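Skasari Opens Eltthorpe Test Hall to Visitors for Demonstration of Two-Handed Beverage Service

ELTTHORPE, December 2, 2024 — Skasari, a developer of control software for two-handed service robots, held an open day at its Eltthorpe test hall for equipment buyers, catering operators and engineering students. The program consisted of a technical briefing, a live demonstration of beverage dispensing, and a question session with the engineering group.

The demonstration used standard countertop dispensers with manual lever taps. The dispensers were not fitted with sensors, markers or powered valves. According to Skasari, this is the condition under which the system is meant to operate, as most hotel breakfast rooms and staff canteens already own equipment of this type and do not plan to replace it.

"A lever tap is a simple part and a difficult task," said Rattana Rattanakul, head of manipulation at Skasari. "One hand has to hold a glass that may be thin, ribbed or slightly out of round. The other has to apply force to a lever whose stiffness is unknown until it moves. The two motions have to stay coordinated until the tap is closed again."

The task is divided into 19 steps, from locating the glass to releasing it at the handover point. Grasp force is adjusted throughout the pour as the weight of the glass changes. If the glass shifts in the grip by more than 3 mm, the controller closes the tap and stops.
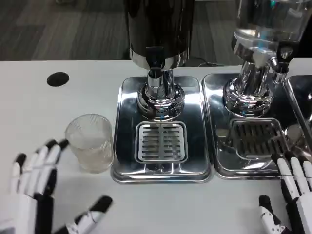
The robot's hands at the dispenser station, with an empty ribbed glass to the left of the center drip tray.

Reflective surfaces received particular attention in the briefing. Polished bases and stainless steel drip trays return distorted images of whatever stands above them, and clear glass gives weak depth readings. Ratree Khamphan, who leads the perception group, explained that the current release combines the camera view with contact data from the fingers and does not depend on a depth reading of the glass. The earlier release, shown to partners in August, required a matte sleeve on each glass.

Skasari also presented results from its internal test series. Over 306 trials with clear glassware, the system was scored on three measures: completed pours, liquid outside the drip tray, and time per glass. The full table was handed out at the briefing and can be requested from the address below. Glassware with a stem was not part of the series and is not supported in the current release.

The hand control module was developed with Vusine, which supplies tendon tension monitoring and the related diagnostics. Bayu Wuisan, integration engineer at Vusine, described the service procedure for the hands and answered questions on cable wear, cleaning, and replacement of fingertips. Fingertips are treated as consumable parts and can be changed on site without recalibration of the arm.

Several visitors asked about throughput. Skasari stated that the present system is slower than a person at the same station and that speed is not the target of this release. Work in the coming period will concentrate on lever taps with a spring return, on dispensers with opaque reservoirs, and on detecting a low liquid level before a pour begins.

A site trial will follow at Saengthong, an operator of staff canteens. "We want to see it on our own counters, with our own glasses, during a normal breakfast shift," said Oranuch Nilsuwan, operations manager at Saengthong. The trial will run with 2 stations and an attendant present at all times.

Further demonstrations at Eltthorpe are available by appointment. Groups are limited by floor space in the test hall, and closed shoes are required.

About Skasari
Skasari develops control and perception software for two-handed robots used in food and beverage service. The company is based in Eltthorpe.

Press contact
Zübeyde Taşdemir
Communications, Skasari
Test Hall, Eltthorpe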